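# Trodari: chopsticks on a round table
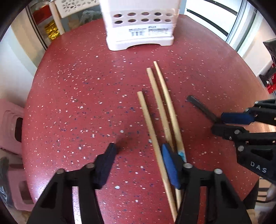 *Three light wooden chopsticks on the speckled red tabletop, one with a bright blue end.*

Trodari is a small collection about chopsticks and the tables they get left on. Picking them up, lining them up, pairing them, putting them away: jobs most of us do without looking, and which turn out lovely and complicated once you start writing them down! This README covers what's in the folder, how the notes are laid out and what we'd still like to add.

## Why chopsticks?

They're thin, they roll, and they love to lie at nearly the same angle so that you reach for one and get its neighbour as well. Sirkka Harju suggested a page on forks first. We tried it for an afternoon and went straight back to chopsticks (forks stay where you put them, which makes for very short notes).

Round tables make it better still. On a square table people line things up with an edge. On a round one there's no edge to follow, so everyone invents their own idea of "straight", and the notes are full of people disagreeing about it.

## What's in the folder

| Name | Contents |
|---|---|
| `notes/` | 654 short written notes, one per tidy-up |
| `words/` | the word list, with spellings we've agreed on |
| `tables/` | a page for each table: shape, colour, surface |
| `odd/` | things we couldn't file anywhere else |

Notes are plain text. The longest runs to 40 lines, and it's Henryk Czerwiński's, on sorting a drawer of mixed lengths back into pairs. Do read it, it's wonderful.

## How a note is written

Each note has a start, a middle and an end, in the writer's own words:

```
table: red, round, speckled
start: three chopsticks, slanting the same way
middle: took the blue-ended one first
end: all three in the pot, blue end up
```

Please keep `start` to what's lying there before anyone touches it. Guesses about who had lunch go in `odd/`.

If two chopsticks are lifted together, write `together`. If one comes up and the other drops back, write `together, then one`. We used to have a separate word for this, but Hanne Kokkonen and Arvo Lahtinen could never agree on what it meant, so it's gone from the list.

## Words we use

- **pair**: two chopsticks that match in length and finish. Two that merely happen to be side by side are *neighbours*.
- **odd one**: a chopstick with no match on the table. Three on a table always leaves at least one.
- **painted end**: any coloured section at one end, whatever its length. Give the colour too.
- **fan**: several chopsticks spreading out from near one point.
- **slant**: several chopsticks leaning the same way without meeting.
- **pot**: whatever they're put away in. Mugs and jars count.

The difference between a fan and a slant caused the most arguing by far. If you can't decide, write `slant`.

## Colours and surfaces

Speckled tabletops get their own line in `tables/`, listing the main colour first and the flecks after it. For the red one that's `red; white, pink, dark blue`. Pale wood stands out beautifully on it, and it's a cheerful thing to work at on a grey morning.

Older notes call this table "the berry table". Both names still work in a search.

## Known gaps

- Hardly any notes on metal chopsticks. We'd love more!
- The Listent notes use "stick" throughout. Hanne Partanen is changing these by hand and has reached the letter M.
- 2 notes have no `end` line. The writers were called away, and we've left them as they are.
- Lengths are given as short, medium or long, which is fine for pairing and no use for anything finer.
- Left-handed and right-handed tidying aren't marked in anything written before September.

## Adding your own

Copy `notes/blank.txt`, fill it in and send it over. Spelling mistakes are fine, we read everything before it goes in. Drawings are welcome too, especially of awkward piles. If your table is new to us, add a page to `tables/` with its shape and colour.

Next on the list is spoons, beginning with the nested kind that stick together in the drawer. Henryk has already started a word list.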